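Home | Guides | Reviews | Parts Bin | Contact

Setting Up the Stetuva Two-Arm Kit for Soft Stuff

I've had the Stetuva kit on my bench since December and the thing people keep asking me is whether it can pick up anything that bends. Yes! But you'll want to change a few settings first, so let me walk you through what I did.

1. Bolt everything down. Snug the base plates onto the rail before you plug anything in. I skipped this the first time and spent a whole evening chasing a wobble (I blamed the software, sorry, Stetuva).

2. Run the Zolura app and home both arms. Do them one at a time. If the app hangs on the second one, close it and start again.

3. Drop the grip force. It ships at 80, way too much for rubbery things. I went down to 23 and nudged it up from there a little at a time.

4. Slow the wrist. Speed is set to 300 out of the box. I like 200 for anything floppy, it gives the part a moment to stop swinging before you ask the arm to go somewhere else.

5. Practice with something cheap. Silicone phone cases are great for this – grippy, bendy, and you've probably got an old one in a drawer. Approach from the rounded end, close slowly, and watch the wrist camera feed the whole time.

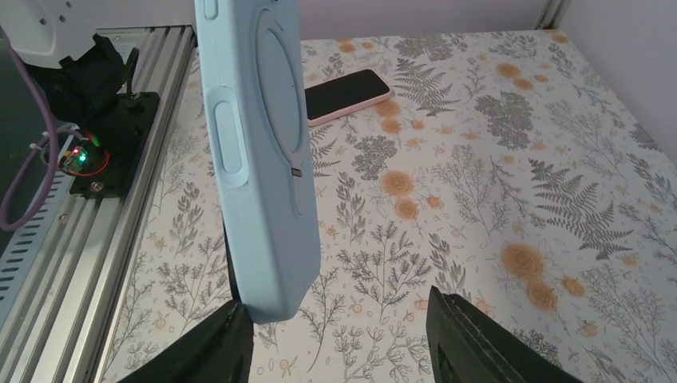 Wrist camera view: blue silicone case upright at the fingers, phone in its pink case on the table behind.

6. Save your profile. Give it a name you'll remember! Mine was called "test2" for weeks and I overwrote it twice.

If your finger pads wear out, the Taheri ones fit with the same screws, and I like them a bit better than the stock set. The Woldale cable clips are worth getting too. My only real gripe with the kit is the manual, it barely mentions grip force at all.

We use cookies to remember your settings. Accept | Manage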